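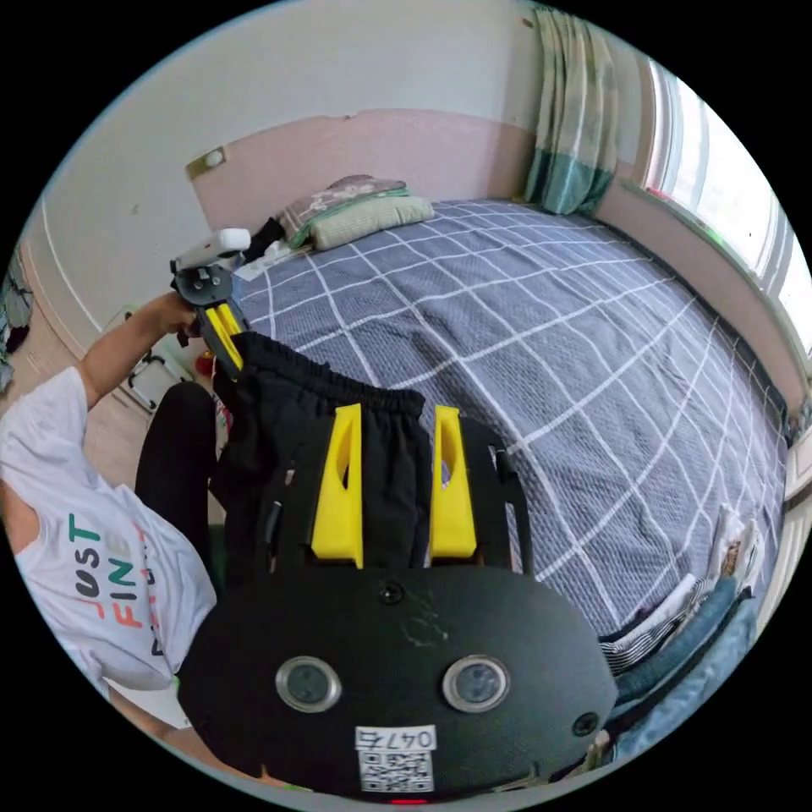

Attachment 1: black garment held between the two grippers, over the bed

Ticket 113 - folding task, dark clothes
Opened 5/12/21
Product: Kollport folding routine
Site: Kurngate
Status: open
Priority: medium

Problem: routine won't finish dark items with an elastic waist. Light shirts OK. Jeans OK most runs. Black shorts = arm picks up one end, hunts for the other, times out after 50 seconds.

Tried so far:
- restarted, no change
- swapped blanket for a plain one, slightly better, then same again
- turned lamp on. worse, more shadow
- bumped the timeout. It just hunts longer

By hand with the grippers it's doable. Pinch one end, pinch the other, pull the cloth out between them, lay it down. So fingers are not the problem imo. Waistband bunches up and I think the routine reads the gathers as a fold thats already done.

Update: ran the Fodovano build overnight. 2 good folds, both on sweatpants, rest were lumps. Still drops the waistband side first.

Update 2: Antoniuk support says dark fabric is "expected to improve" by November. Not a fix. Customer is asking can it do a laundry pile yet, yes or no. My answer for now is no, somebody still has to pull out the black stuff and fold it themselfs.

Next: retry with waistband flattened before pickup. Need logs from the timeout runs, please attach here and not by email.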